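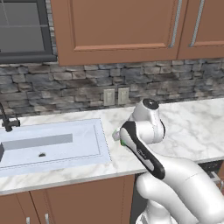 Nele Eichhorn reports that after the Grakine water softener had been fitted in her kitchen in Junau, the water ran cloudy for most of the first evening, and asks whether the unit should have been flushed twice. A single flush is sufficient in most homes. Where the supply pipe is old or the mains have lately been repaired, a second flush is advised, as set out in step 7 below.

4. Fitting and first use

4.1 Before starting

The softener is intended for a cold supply only. It shall be placed on a level floor, in a cupboard or utility space that does not freeze in winter. The following should be to hand: the two supply hoses, the drain hose with its clip, the test strips, a bucket, and one bag of salt tablets. Table salt and rock salt must not be used.

The serial number is printed on the underside of the lid. It should be copied into the back page of this manual before the unit is pushed into place.

CAUTION: Turn off the water at the main stop tap before disconnecting any pipe. Do not rely on the tap under the sink alone.

4.2 Connecting the unit

1. Close the main stop tap and open the lowest cold tap in the home until the flow stops.

2. Check that both bypass levers are in the upright position.

3. Connect the hose marked IN to the incoming supply and the hose marked OUT to the household side. Tighten by hand, then by a further quarter turn with a spanner.

4. Push the drain hose on to the lower spout and fasten the clip. The free end must hang above the waste pipe with a clear air gap.

NOTE: The drain hose may be lengthened, but only with hose of the same width. Kinks are the most common cause of error code 11.

5. Open the main stop tap slowly and check each joint for drips. Wipe the joints with a dry paper towel and look again after a few minutes.

6. Turn both bypass levers to the level position. Water will now enter the unit – a hissing sound is normal at this stage.

7. Open the nearest cold tap and let it run until the water is clear. If it is still cloudy after ten minutes, close the tap, wait half an hour and flush again.

4.3 Setting the hardness

Test the untreated water with one of the strips and compare it with the colour card. Press MENU, select HARDNESS and enter the figure shown on the card. Press OK to save. Households in Plistov that draw on the upper reservoir should repeat the test in April, when the supply changes over.

The display then shows the number of litres remaining before the next rinse. On a new Model 297 with the factory setting, this figure is 966. A lower figure, such as 896, means that some water has already passed through the unit and does not point to a fault.

CAUTION: Softened water should not be used to make up infant feed. Keep one untreated tap for this purpose and label it.

4.4 Adding salt

Fill the salt chamber to the line and no further. Close the lid fully – the rinse cycle will not begin while it is open. Spilt salt should be swept up at once, as it marks metal and stone.

Questions on this section may be sent in writing to Jae-hoon Ok at the Junau service office, quoting the serial number.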